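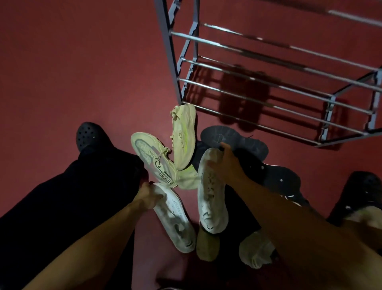
Shoes on a red floor beside the rack, a white one in each hand, soles up.

Halyna Kushnir's perception team at Clurness has spent most of the year on footwear. The company writes software for home robots, and the shoe rack is one of the jobs its customers ask for. We spoke in June at the Ronuvbridge office, with her colleague Rostyslav Holovko, who owns the planner, joining after lunch.

I asked why shoes, when there are easier things to pick up.

"Shoes come in pairs, and the pair matters," Kushnir said. "If you put a cup on a shelf you're done. If you put a left sneaker on the rack, you now have to go and find the right one, and it may be upside down under four others."

Upside down is the case she talks about most. Her first model was trained mainly on catalog-style views, with the side of the shoe facing the camera. It was good at those. Shown a pale sole with some gray scuffing on it, the model would call it a slipper, a brush or nothing at all.

"We had two white shoes held next to each other, both with the sole up, and it merged them into one object," she said. "A person sees two shoes right away. The model saw one wide thing."

The fix took two changes. The team relabeled 257 clips so that every shoe carried a tag for which face was showing, and the matching step was rewritten to compare tread and outline as well as the upper. The older version had leaned on color, and color is little help in a heap of black shoes.

"Black on black is still our worst number," Kushnir said. "Soles, straps, uppers, it all runs together. We don't try to split the whole heap anymore. We ask for one edge we trust, take that shoe out, and look again."

The rack brings problems of its own. Chrome bars throw highlights that move when the camera moves, and depth readings along them come back with holes. Shadows were worse than the bars for a while. A dark shape on a red floor was close enough to a dark shoe that the tracker would hold on to it for seconds at a time.

Sushil Nigam wrote the filter that deals with this. It is part of Flustari, the team's internal tool for replaying clips against a new build. According to Kushnir it is 39 lines long and has outlived two larger attempts.

Holovko's planner takes over once the shoes have been found. He described it as a sorter with a short memory.

"It keeps a list of singles," he said. "Pick up a shoe, ask if its partner is on the list. If yes, go for both. If no, set it down somewhere I can find it again — that last part took months."

The earlier planner, called Hrytsenko after the street where the team used to rent, worked out the full order of moves before starting. Each time a shoe slid, the plan was thrown away and computed again. The current one looks two moves ahead and gives itself 120 milliseconds to decide.

Does two hands help?

"A lot, for pairs," Holovko said. "You can hold the two together and compare them up close, and the view is much better than on the floor. But then you have no free hand, so if the match is wrong you have to put one down first. We had a bug where it wouldn't. It just stood there with both."

Socks are out of scope for the current release. The software marks them as soft objects and plans around them. Kushnir would like to change that, though she wants the regression set, now 100 scenes, to pass in full before anything is added.

"Miłosz asks me about socks every week," she said, meaning Miłosz Pawłowska, who handles the customer trials. "I tell him to ask me after the black shoes."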